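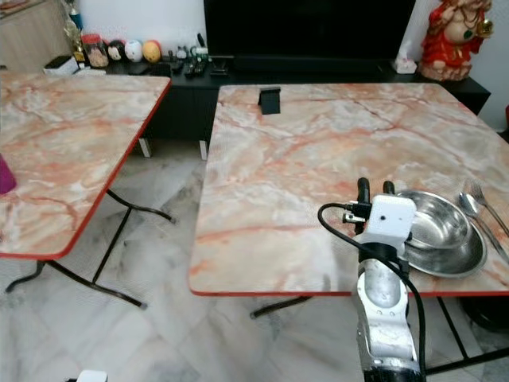 Started on the two folding tables this morning, the ones with the printed marble tops, before deciding whether to order more of them for the long room. The question is whether the tops will stand daily meals and whether the edging stays put, and the second matters more to me than the first. On both tables the thin red band runs along the rim, and the rim is where hands, chair backs and the lips of plates all land. The print is a pale pink, cream and grey marble with rusty orange-red veins, which is going to make stain reading awkward, so I'm doing all the spotting on the pale patches and keeping off the veins. The table on the right has the stainless bowl in its plate, with the fork and spoon beside them, and I'm using that one as the serving table for the whole entry. The left one is the comparison and gets nothing on it except what is listed under Spotting.

Reading time: 6 min

Print this entry | E-mail this entry

June, workshop notebook, tables and tableware

9:10 a.m.

Wiped both tops with plain water and a cotton cloth, dried with a second cloth. Marked the underside of the right table R and the left one L in pencil. Our stock number for the pair is 2707, and it goes on the job card as well as here because the last pair was entered under the wrong number and I spent an afternoon sorting it out.

Opened and closed the legs on both, 15 times each. R is smooth. L has a catch on one leg that needs a thumb to seat it. I left it alone. If I file it now I won't know whether it would have worn in. Note for whoever picks this up: it's the leg nearest the pencil mark.

Rock test on the flat part of the floor. R sits on all its feet. L rocks when pressed at one corner. A folded card under the foot takes it out, so it's small, but with a full bowl of soup on it you would see it. Might be the floor. Turned L a quarter turn and the rock went with the table, so it's the table.

9:50 a.m. Edge band

Ran a fingernail along the whole band on both, then the edge of a plastic scraper held flat. No lift on R. On L there's a place near a corner where the scraper catches. I can't get under it, it just catches. Marked underneath with a cross.

Tried the Silholm cleaner on a hand's length of the band, since that is what the kitchen uses and they'll use it whatever we write on the label. Left it on for six minutes, wiped. No color on the cloth. Did it again on the same place with the same result. I'd like to do this over a week, and it's on the list.

The corners look like the weak point. The band turns fairly tight there and anything that bumps a table bumps a corner first. If we order more I'd ask the supplier whether a thicker band is possible. Whiteley quoted for replacement band last year, but that was for the old square tables and I haven't found the sheet. It may be in the green folder.

10:30 a.m. Spotting

Same spots on both tables, same order, starting from the corner nearest the pencil mark and going clockwise:

Black tea, strong, warm
Tomato sauce from the jar
Turmeric in oil
Cooking oil, plain
Lemon juice
Water as the blank

Left all of them until 11:30 under upturned jar lids. Wiped with a damp cloth first, then with Silholm if anything was left.

Tea: gone with the damp cloth on both.
Tomato: gone on R. On L a faint ring, gone with Silholm.
Turmeric: yellow on both after the damp cloth. Silholm took most of it. There is still a trace on R if you get your head down level with the top, and I can't swear there isn't one on L. The pattern hides it, which is good for the dining room and bad for me.
Oil: gone, slight smear until the second wipe.
Lemon: nothing visible. Felt the patch with a fingertip and it feels the same as the blank.
Water: nothing.

I'll look at the turmeric again tomorrow in daylight from the window side before writing it up as a stain.

11:45 a.m. Tableware on the top

Weighed the bowl, plate, spoon and fork together on the kitchen scale: 730 g. Heavier than I expected, and worth knowing for whoever carries the stacks. The plate is wide enough to catch a spill from the bowl, and that was the reason for pairing them.

Slid the plate back and forth over the same stretch of R with the bowl filled with water. No mark I can see. I can hear it, though. Steel on this surface makes a scraping noise that will be tiresome with a full room, and I'd want to try mats before anybody complains. Put a cloth under the plate and the noise went. The Grellitz mats in the store cupboard are round and a bit small for this plate, but worth a trial as we already have them.

The bowl moves around inside the plate when you carry the pair. With water up to two fingers below the rim it slopped over on a quick turn. Walking normally it stayed in. Suggest carrying them separately and setting the bowl down last.

Fork dropped flat from hand height onto the top, then tines first. Flat: nothing. Tines first: small dents, in a pale area, which I can find with a fingertip and hardly with the eye. Circled in pencil and then rubbed the pencil out by mistake when wiping down — they're on R, a palm's width in from the pencil mark corner.

Spoon: only used it for the turmeric. Washed up clean.

12:40 p.m. Hot bowl

Filled the bowl from the kettle and stood it straight on R with no plate. Left it while I ate. No white bloom, no softening I could feel. Dried the top and looked along it from low down. A dull ring showed for a minute and then went, so I think that was condensation. Repeated with the plate under the bowl and got no ring at all.

Did not try a pan off the stove. I know somebody will do it sooner or later, but I only have two tables and I need them both for the week. If one of them fails on the edge band I'll use it for the pan.

2:15 p.m. Load

Sandbags in the middle of R, added one at a time up to the figure on the maker's leaflet. Slight sag, came back when unloaded. Then leaned on the front edge with both hands the way people do when they get up from a chair. The far legs stay down as long as there's something on the table. With the top bare they want to lift. I don't like that much. The Susel tables we had before were worse for it, but they were also lighter, so it isn't much of a comparison.

L not loaded because of the rock. I'd rather sort out the foot first.

3:00 p.m. Pushed together

Put the two side by side to see if they make a proper long table. Heights match by eye, and a ruler laid across the join shows a small step at one end, which is the rocking corner again. The red bands meet and make a double stripe down the middle. Some people will like it. Crumbs get into the join and the cloth pushes them further in, so they have to be pulled apart to clean. For serving I'd keep them separate with a gap to walk through.

The pattern doesn't line up across the join and there's no point trying to make it.

Where it stands

Tops are fine for daily meals as far as one day can show. Turmeric is the only food that bothered them. Edge band on R is good, on L there's one doubtful place. Tines will mark the surface. Noise from the steel plates needs mats or cloths. I wouldn't order yet.

To do:

Turmeric patches again in daylight, both tables
Silholm on the edge band every day for a week, same place
Find the Whiteley quote
Ask about spare feet for L
Grellitz mats under the plates, try with a full table setting
Check L at the cross after a week of folding and unfolding
New pencil, this one smears

3:40 p.m. Washed up the steel, dried it, wiped both tops. Left them standing overnight to see if the sag in R changes. Job card updated to match.

Recent entries

Jar lids and seals, second round
Chair glides on the hard floor
Silholm cleaner, dilution notes
Susel tables, final notes before disposal
Drying rack, bent wire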